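The House Rules
How a small lab wrote its own good practice for two arms and a table

The rulebook at Keogh began as a sheet of paper taped to a door. It had four lines on it, two of them about coffee. It now runs to 57 rules, and new staff have to read all of them before they are allowed to start an arm.

Most of the formal standards for industrial robots were written with factories in mind, with fences, marked floors and a machine that does the same weld all day. Keogh does tabletop work. Two arms share one table and handle the kind of stuff people keep in a kitchen drawer or on a desk. The general safety standards still apply, and the lab does a risk assessment like anyone else. But a risk assessment doesn't tell you where to put the scissors.

So the lab wrote that part down itself. The rules cover what may go on the table, how close two objects can be, who holds the stop button and what goes in the log afterward.

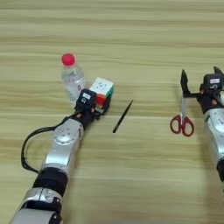 The longest chapter is the one on objects. Everything that goes under the arms has to be on the approved list, and the list is split into three classes. Class A is anything soft or light that can be dropped without harm. Class B is anything that can roll, spill or break. Class C is anything with a point or an edge.

A pen is Class B because it rolls. A bottle of water is Class B because of the water, and the rule says the cap has to be screwed down by hand and checked by a second person. Scissors are Class C. They must be closed when they are set down, and they go back in a drawer at the end of the session. Knives are Class C too, and a session with a knife in it needs a second operator at the table from start to finish.

Some people at the lab wanted to ban Class C altogether. The argument went on for most of the spring. The side that wanted to keep blades said a home robot will meet scissors sooner or later and somebody has to do that work under supervision. In the end Class C stayed, with 20 pages of conditions attached.

Spacing was easier to agree on. An object should have enough bare table around it that a gripper can come down with its fingers fully open and touch nothing else. The rule gives no distance, as grippers differ. The operator moves the arm in slowly with the fingers open and looks.

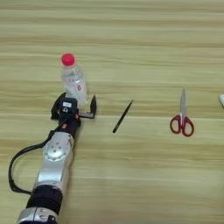 Open fingers at the bottle, with a pen and a closed pair of scissors farther along the table.

The two-arm rules took the most rewriting. An early draft split the table down the middle and gave each arm a half. That was simple to check and nearly useless, as the whole point of having two arms is that they sometimes need to work in the same spot. The current version lets either arm cross over, but only one at a time, and the other has to be standing still when it does. If an arm is holding something, it has right of way.

Cables got a rule after the second month. Any cable that hangs off an arm must be walked through the arm's full reach before the first run of the day, by hand, at low speed. It takes a while and people complain about it.

Then there is the log. Every run gets an entry, including the ones that were stopped early, and the entry has to say who was on the stop button. The lab has 1,956 entries so far. Of those, 233 record a stop by hand. Managers at other places might see that as a bad figure. Keogh treats a stop as normal, and the rulebook says in plain words that an operator never has to justify one. The reason can be left blank.

The rules have started to travel. Dratier, which builds grippers, asked for a copy in July and adopted the object classes with small changes. Valturel took the log format and left the rest. A third group, Mimedlow, is trying the whole book for one season and will send back notes.
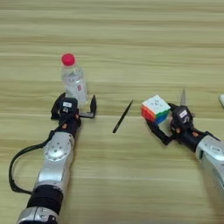 Enda Ó Néill has read the book twice and thinks it is too long. A rule that people can't remember while their hands are busy is a rule for the filing cabinet, in Ó Néill's view, and a new operator would be better off with ten that fit on a card. The chapter on objects should stay as it is, Ó Néill says, "but I would cut the two-arm chapter in half and put the stop button on page one."

The lab has taken some of that on board. The stop button now comes first. A card version is being drafted, though the people drafting it are stuck on what to drop - everyone has a rule they think is the one that matters.

The full book will still be required reading. It gets reviewed twice a year, and any member of staff can propose a change by writing it in the margin of the printed copy that hangs by the table. The margins of the current copy are close to full, and the next review is set for the fall. The cable rule has the most comments next to it. The line about keeping coffee off the table has been there since the first sheet and has none.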